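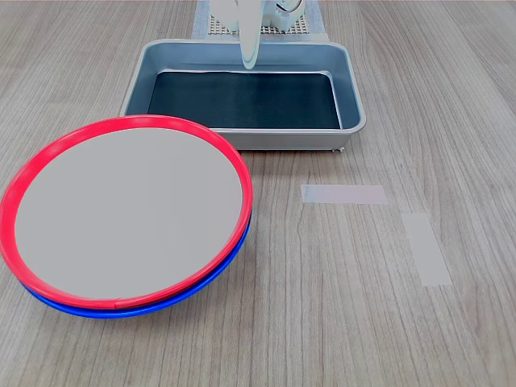

Trallen Kitchen – Tableware and Drying Station Checklist
Sheet 2754, monthly. Allow 11 minutes, or longer if you read the comments.

Mark each line OK, FIX or BIN. "Fine, I suppose" is a feeling and goes in the comments.

SECTION A: PLASTIC PLATES

A1. Rims free of cracks, chips and sharp spots.
OK. Run a fingertip the whole way round, both sides.
Comment: The red plate has a small seam in its rim where the band looks slightly overlapped. It gets reported as a crack every single month. A seam is OK as long as it lies flat and a fingernail doesn't catch. If the nail catches, mark FIX, then cross that out and mark BIN, as there is no known way of fixing a plastic rim.

A2. Eating surface free of deep knife scoring.
OK. Inside of the red plate is plain matte gray with no markings on it.
Comment: For the blue plate you have to lift the red one off first. Three past sheets give the blue plate full marks in handwriting that suggests no lifting took place.

A3. Plates stack flat and don't rock.
FIX. The stack is sitting at a tilt.
Comment: Take the two apart, check for crumbs between them, and lay each one alone on a surface you trust. If it still rocks, it's warped. Warped plates may be used for toast and must never be used for soup.

A4. No warping from heat.
Not tested this round. See A3.
Comment: Bottom rack of the dishwasher is still off limits for plastic. The Flaneo manual says so on page 5, in a box, in bold.

SECTION B: METAL TRAY

B1. Rim smooth, rolled edge closed all the way around.
OK.
Comment: Check the underside of the roll with a dry cloth and not with your thumb. If the cloth snags, so would the thumb.

B2. Corners free of dents and trapped grease.
OK.
Comment: Rounded corners are easier to clean than square ones, and get skipped just as often.

B3. Mat lies flat, wall to wall.
FIX (minor). Faint wavy crease along the back, where the mat meets the wall of the tray.
Comment: Pull the mat out, turn it around and press it down from the middle. If the crease comes back, trim a sliver off that edge. A sliver. The last mat was trimmed by someone with ambitions and ended its days under a flowerpot.

B4. Underside of mat clean and dry.
To be done together with B3, while it's out anyway.
Comment: Smell it. This is the official method.

B5. Tray clear before inspection.
OK. Nothing on the mat.
Comment: Noted with some emotion.

SECTION C: TABLE

C1. Surface free of splinters and lifted grain.
OK. Wipe along the grain, never across it.
Comment: The knots and wavy patches are part of the wood. Please stop scrubbing them.

C2. Tray and plates kept apart.
FIX. The red plate is right up against the front corner of the tray, or so close that it makes no difference.
Comment: Leave a hand's width. Metal corner, plastic rim – the rim loses.

C3. Table level.
Not checked. The spirit level is on loan to the Urkanden hallway shelf and has been since December.

OPEN ITEMS
A3, A4, B3, B4, C2, C3. Carry over to the next sheet. Spare mats are in the Negi drawer, under the takeout menus.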